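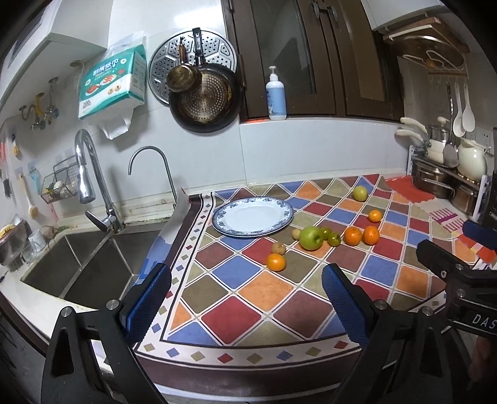
*4 min read*

**Shared kitchen at Nerau House back in use after sink swap**

The kitchen on the ground floor of Nerau House is open again. Tenants got the word by text just before noon, and by lunchtime there was fruit out on the diamond-print tablecloth and a line for the kettle.

The room had been shut for 11 days. Old sink out, new counter in, new faucet, then a wait for a part that came in the wrong size and had to go back. Cold water only for part of that. Most people on the first two floors ate upstairs or went without.

"I washed my rice in the bathroom," said Tsz-kin Ng, who rents on the second floor and runs the Fevard supper group out of the same kitchen. "I'm not proud of it. You do what you do."

The new sink is stainless steel with two basins, the left one smaller than the right, set into a white counter. The faucet is the tall gooseneck kind with a pull-down spray head. Tenants had asked for that last part specificaly - the old tap was too low to get a stock pot under, and anyone who tried ended up with a wet floor and a half-full pot.

Total bill: $1,737. Of that, $1,000 came from the building's repair fund. The rest was raised by the supper group over three dinners in the spring, plus a jar by the front door. Kotby, the plumbing outfit on Tambunan Street, did the work and threw in the haul-away of the old unit.

Cheuk-hei Hsueh manages the building and says the leak under the old sink had been going longer than anyone knew. The cabinet floor was soft when they pulled it. One pipe had been patched with tape, then more tape on top of that.

"So it was this or a bigger bill next year," Hsueh said. "I would have liked to do the cabinets too. That's for another time."

**The fruit**

Supper group starts up again this week and the first thing on the list is fruit salad, same as every season. People bring what they've got. Early arrivals on the counter were a big green apple, four orange citrus fruits and a few smaller things, with a blue-flowered oval plate put out for serving. More expected by evening.

Ng is asking for anything that isn't bananas. Last time there were so many bananas that two people took them home and made bread, and the salad went brown in the bowl before the second table got any.

Citrus goes in first, he says, and the juice goes over the apple as soon as it's cut. No sugar. Mint if somebody has it on a windowsill. He peels the oranges over the bowl and doesn't bother with the white bits. There was some disagreement about the white bits.

The tablecloth stays, by the way. Diamonds in red, blue, orange, olive and so on, with a dark maroon band along the front and left. There was talk of leaving the new counter bare so people could enjoy it, and a short argument in the hallway, and the cloth won. It goes in the wash after each supper. Whoever takes it home brings it back dry and folded, please - last winter it was gone for most of November.

**House rules, updated**

Hsueh has taped a new sheet inside the door. Short version:

- Small basin is for rinsing food. Big one is for dishes.
- No grease down either drain. Jar is under the counter.
- Put the spray head back in its dock when your done.
- Nothing left in the sinks overnight, soaking or otherwise.
- Lights off by 11.

The soaking rule got the most grumbling. One tenant wanted to know about beans. Beans are OK in a bowl with a lid, in the fridge, with a name on it.

Kitchen can be booked for private use again too, mornings only to begin with. Bookings are 60 minutes, which Hsueh says can be doubled if no one else is down for the slot. Sign-up sheet is on the corkboard by the mailboxes. Pencil only, so it can be changed.

**Still to do**

The light over the counter flickers. Known about, bulb on order. The shelf that held the spice jars is leaning in the hallway and will go back up when somebody finds the right screws - the ones in the bag don't fit the wall. Until then spices are in a shoe box on top of the fridge, and the lid of the cumin is missing.

Kotby is coming back once more to check the joints under the sink, likely early morning, so expect the water off on the ground floor for a short stretch. Hsueh will text the night before. If you see a drip in the meantime, put a bowl under it and knock on the office door. Don't tape it.

Supper is at 6:30 p.m., doors from 6. Bring a fork, the house set is down to very few. Children welcome, dogs in the yard. Anyone with a spare large mixing bowl can leave it with Ng on the second floor, and he'll want your name on the bottom so it gets home again.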